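Ticket 121
Project: Plelmont (cloth handling, teleoperated demonstrations)
Station: Dinora table, two arms, leader handles
Opened: February 2, 2020
Status: Resolved, one item left open
Severity: Medium
Component: recorder, hand controller, wrist cameras

Summary

Recorded demonstrations of the two-handed cloth task replay with the right arm trailing the left. Operator does not feel the lag while recording. On replay the cloth goes slack, then gets pulled hard. The policy trained on this batch shows the same behavior and drops one corner in most trials.

Environment

Recorder: Uçar build 3, default settings
Arms: matched pair on a common rail, parallel grippers, one camera at each wrist, one overhead
Leader side: two handles with finger triggers, wired
Batch: 260 episodes, one operator
Task: pick one item, hold it by two points, lower it to the table, fold, add to stack

Steps to reproduce

1. Start the recorder from a cold boot. Do not run the sync routine.
2. Put both leader handles in the rest cradle and wait for the ready tone.
3. Record one episode. Pick up a dark item with the left gripper, hand the free corner to the right gripper, and draw the upper edge tight between the two. Hold the pose for a slow count of five. The lower edge is allowed to droop. Leave finished items at the side of the table, outside the working area.

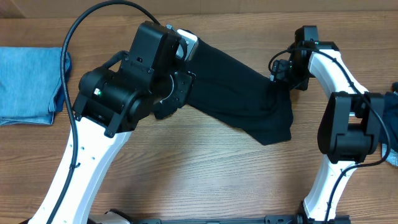 4. Lower the item, release both grippers, stop the episode.
5. Replay the episode on the arms with no cloth on the table.
6. Watch the distance between the grippers during the hold. It should stay constant. On affected episodes it closes up and then opens again.

Expected result

Distance between grippers during the hold matches what the operator held.

Observed result

The right arm arrives late on every move and catches up during pauses. If the operator pauses often, the episode looks fine. If the operator moves without stopping, the lag is plain. This explains why the first check passed: the check episodes were recorded slowly.

Log

Entry 1

Suspected the right leader handle. Swapped left and right handles at the connector and recorded again. The lag stayed with the right arm. Handle is good. Swapped back.

Entry 2

Suspected drag from the cable on the right arm. Moved the arm through its full range by hand with drives off. No snag, no hard spot. Reseated the clips anyway. No change on replay.

Entry 3

Compared timestamps in the raw episode file. Left arm joint states and left commands line up. Right arm joint states are stamped 70 ms later than the matching commands. The offset is the same from the first row to the last row of the file, so it is not drift. It is also the same in every file recorded after the same boot. A second boot gave a different offset on the same arm.

Conclusion at this point: the offset is set once at startup and never corrected.

Entry 4

Checked whether the wrist cameras carry the same error. Method: open one gripper near the table surface, close it sharply on command, and compare the first image in which the fingers move with the joint state of the same time. Left wrist matches. Right wrist image is on time but the right joint state is late, same as entry 3. So the camera clock is good and the arm clock is wrong.

This matters for training. The policy receives a right wrist image and a right joint state that do not belong to the same moment. Near a grasp that is enough to teach it to close early or late.

Entry 5

Ran the sync routine from the Rurero service menu. It asks for both arms at home position and both grippers fully open. First run failed with "arm 2 not at home" although the arm was at home by eye. Sent the home command again and waited for the drive sound to stop before starting. Second run passed.

Recorded three short episodes with constant motion. Replay is clean. Offset in the raw file is gone on all three.

Entry 6

While on the station, went through the start pose of the wrist cameras. The batch notes ask for open fingers and a view of the table before each approach.

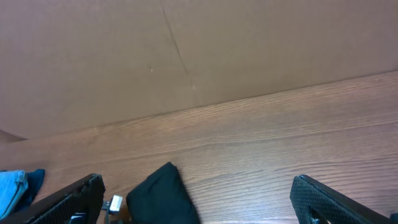 The start pose check is worth keeping in the procedure even though it had nothing to do with the lag. A wrist view that begins too close gives the policy nothing to aim at, and the operator cannot tell from the handles, only from the monitor. The reference for this station is both fingers spread wide with open wood grain between them and the tan backing behind the table filling the upper half. Part of the black item may show at the bottom edge. If the item covers the gap from the start, back the arm off and begin again. Episodes already recorded with a closer start do not need to be deleted for that alone.

Entry 7

Went back to the batch. Wrote a check that compares commands with joint states for each arm and reports the offset per file. Ran it on all 260 episodes. Every file from an unsynced boot fails. Files from a synced boot pass. There is no mixed case within one boot, which fits entry 3.

Two options for the failed files:

a. Shift the right joint states by the measured offset. This works for training because the offset is constant within a file. It does not make the replay clean at the very start and end, where rows are missing after the shift. Trim those rows on both arms and all cameras.

b. Record again.

Chose option a for plain pick and stack episodes and option b for anything with a two-handed hold. During a hold the operator corrects by watching the cloth, and those corrections depend on timing. Shifting puts the rows back in place, but the operator's habits were formed on arms that answered unevenly.

Entry 8

Recorded the hold episodes again after sync. Operator notes:

Lighter clothing is harder to judge from the wrist monitor than dark clothing. With the gripper right over a bunched item, the monitor shows folds and little else, and the picture is soft when the arm is moving. Operator slowed the last part of the approach and used the overhead view to pick the grasp point.

Strong light behind the cloth makes it worse. Exposure on the wrist cameras is set to auto, and a bright background leaves no detail beyond the edge of the cloth.

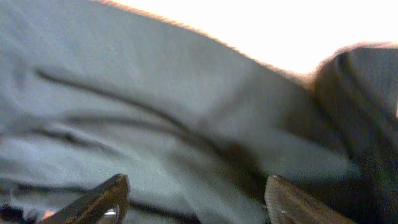 Locked exposure was tried on both wrists with a fixed value taken from the bare table. Dark items lost their folds at that value. Went back to auto. Not part of this ticket, see open item below.

Entry 9

Retrained on the shifted files plus the new hold episodes. Ran the cloth task on the arms. The policy holds both corners through the lowering step. The pull that used to follow the slack phase does not appear. One failure was a missed first grasp on a thin edge, which is a different problem and was seen before this batch.

Cause

The Uçar recorder assigns the clock for arm 2 at first contact after boot. If the sync routine is not run, the difference between the arm clock and the recorder clock stays in every file until the next boot. The recorder gives no warning. The ready tone sounds whether or not sync has been run.

Fix

1. Run sync after every boot of the recorder or of either arm, including boots after an emergency stop.
2. Send the home command twice before sync. Wait for the drives to go quiet.
3. Record one throwaway episode with constant motion and run the offset check on it. Do not start the session if either arm fails.
4. Run the offset check on the full batch at the end of the session, before upload.

The offset check is in the Plelmont tools folder. It takes the batch folder as its only argument and prints one line per file.

Workaround for sites without the check

Record an episode in which both leader handles are moved together in one direction and stopped suddenly. Replay it. If one arm stops after the other, do not use the station for two-handed work until sync has passed.

Notes for operators

Do not try to correct for lag by leading with the slow hand. It produces files that look right on replay and are wrong after the shift is applied. If the replay looks uneven, stop and report it.

Do not pause at every waypoint to hide the problem either. The pauses are learned along with the rest of the motion.

Squeeze the trigger all the way when closing on cloth. A half squeeze holds the cloth on the handle side display but records a partly open gripper, and the item slides out when the policy repeats it. Several of the episodes rejected in entry 7 had this as well as the clock error.

Related

Request to Rurero: refuse to arm the recorder until sync has passed. Submitted, no date given.
Request to Rurero: change the "arm 2 not at home" message to show the joint that is out of range. Submitted.

Open item

Wrist camera exposure for light clothing against a bright background. To be tested with a shade on the bright side of the table before any change to camera settings. Tracked separately from this ticket; results to be linked when the next batch is recorded in November.

Resolution

Closed as fixed by procedure. Reopen if the offset check fails on any file recorded after a passed sync.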